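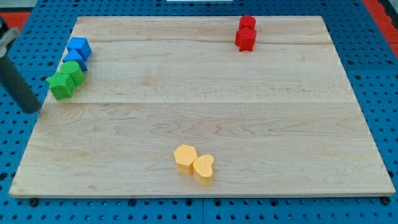

Petridis asked at the morning meeting why we still guide the arm by hand when the remote handles are already paid for, and whether the two kinds of recordings can be mixed in one training set at all. I did not have a good answer, so today I tried to prepare one.

Notebook, Sunday, afternoon

Task: sort the foam blocks by colour on the maple board. Each colour gets its own group, with the blocks of a group touching.

By hand: 30 demonstrations. The arm is stiff in the wrist joint when I push it slowly, and I see this in the curves as small steps. Faster is smoother, but then I arrive too hard at the block. I threw away 7 of them where I had pushed a finished group apart with my elbow.

By remote (Nimel handles, Aso software): 30 demonstrations also. Delay was 120 ms, the same as in November. The star is the difficult one. I must turn the gripper before I go down, and with the handles I often forget it and correct too late. The heart is easier than I expected.

Mixing: not tested yet. The remote recordings have longer pauses before each grasp. I would like to cut the pauses first, but then the timing is not what the person did. To discuss.

To do:
- loosen wrist friction setting, repeat 2 runs by hand
- ask Drutberg for the newer handle firmware
- write the start position on the sheet, I forgot again

Reading time: 2 min
3 comments · 1 share

Recent entries
Wrist joint: friction values before and after cleaning
Nimel handles, first impressions
How we name the recordings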